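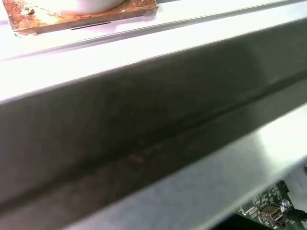 2. Before you order: planning and budgeting

The Storkitz arm is the part everyone remembers to pay for. Read this section before your purchase order goes in, while changes are still free.

2.1 Measure the site

1. Measure the bench from front to back. The Storkitz needs 805 mm of clear depth, including the bit at the back where people keep the kettle.
2. Check the height of anything above the bench. Shelves count. So do shelves you plan to take down one day.
3. Find the nearest wall socket and write down the distance. Use a tape measure, as optimism tends to come up short.

Note: If the bench rocks when you lean on it, budget for a new bench. The arm will lean on it far more often than you do.

2.2 Build the budget

1. Start with the arm and controller on your Trirness quote.
2. Add the Guno mounting kit (£479). It is listed separately, on a page few buyers reach.
3. Add cables. Order one longer than you think you need, then one spare.
4. Set aside 8 per cent of the total for worn parts in the first year. Gripper pads go first.
5. Add staff time for set-up - nearly four days for a first installation, or longer if the person doing it also answers the phone.

Caution: Do not save money by leaving circuit boards uncovered. Spilt tea is not covered by the warranty, and we can tell.

2.3 Place the order

1. Send your measurements with the order form. Orders without them go to the bottom of the pile.
2. If you are replacing a Shibata arm, say so on the form. The bolt holes do not line up, and a bigger drill is not the answer. Ask for the adaptor plate.
3. Allow extra delivery time in August.

Keep a copy of the form for section 3, where you will need the bench depth again.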